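Givevura Sports Hall - Equipment Issue Desk
Checklist ED-5: small equipment and clear carry bags
Frequency: weekly, Wednesday, before first booking
Status codes: OK / Attention / Remove from issue

Section A. Issue desk and surrounding floor

A1. Desk stable, no rocking when leaned on.
OK.

A2. Tabletop clean, no splinters, tape residue or standing water.
OK. Tape residue from the old price list has been removed with solvent. Surface wiped down afterward.

A3. Floor in front of desk clear to the court door.
Attention. Net winder handle was left on the floor on the hinge side of the door. Returned to its bracket. The bracket screw is loose and needs a longer replacement.

A4. Lighting over desk sufficient to read size labels.
OK. One tube flickers on startup, then settles.

Section B. Rackets

B1. Frames free of cracks. Check the throat and the head at the top.
Attention. 2 rackets with hairline cracks at the throat, both Drimeo junior models. Removed from issue and tagged.

B2. Grips tight, no exposed staples.
OK. Grip tape on several adult rackets is worn smooth but secure. Replace at the next stock order.

B3. Strings intact, grommets seated.
OK.

Section C. Shuttlecocks

C1. Cork base firm and round, no chips or separation from the skirt.
OK for all shuttlecocks now in issue. Press the base between finger and thumb and turn it. A base that clicks is coming loose.

C2. Feathers complete, no broken shafts projecting outward.
Attention. Broken shafts are sharp enough to scratch. Some were found in the return tub, mixed in with usable ones. The tub needs a divider or a second tub. Request was already made in July and is still open.

C3. Storage humidity acceptable.
Not measured. The hygrometer has a dead battery. Feathers do not feel brittle.

Section D. Clear carry bags

D1. Handle stitching sound at both ends. Pull test by hand, 5 seconds.
OK. The stitching on the older Flosico bags has started to fray but holds.

D2. Seams and piping continuous, no open corners.
Attention. One bag has a gap at a lower corner. It will pass a finger but not a shuttlecock. Removed from issue until repaired.

D3. Film clear enough to see contents without opening.
OK. Creases are acceptable. Clouding is not. Under the ceiling lights the film throws a lot of glare, so tilt the bag before deciding that it has clouded.

D4. Bag contents limited to light items.
OK. Shuttlecocks, wristbands and grip tape only. Limit is 3000 grams per bag. Rackets do not go in the clear bags - the frame ends push through the film.

D5. Bags stored flat or hung, not folded.
Attention. Several were folded behind the desk and have taken a hard crease across the front panel. A crease in this film turns white and then splits, usually in cold weather. Hooks are fitted at the side of the cabinet and should be used.

Section E. Paperwork

E1. Issue log filled in and legible.
Attention. Return times missing on the evening pages. An item with no return time has to be treated as still out.

E2. Damaged items entered in the write-off book.
OK. The 2 rackets from B1 have been entered.

E3. Spare keys for cabinet and ball store present.
OK. 8 keys on the ring, matches the key list.

Actions carried forward
- Longer screw for net winder bracket (A3)
- Divider or second tub for returned shuttlecocks (C2)
- Battery for hygrometer (C3)
- Corner repair on carry bag, or replacement through Sales at Flosico (D2)
- Reminder to evening desk about return times (E1)

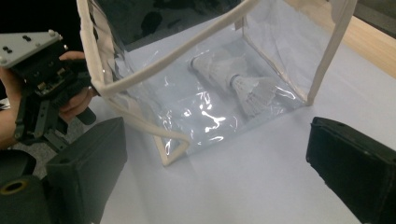
Items carried forward more than once are to be raised with the building office in writing, with the item number quoted. C2 now falls under this rule. Keep the completed sheet in the desk folder behind the previous one, and leave the tags on removed equipment until the write-off book has been checked.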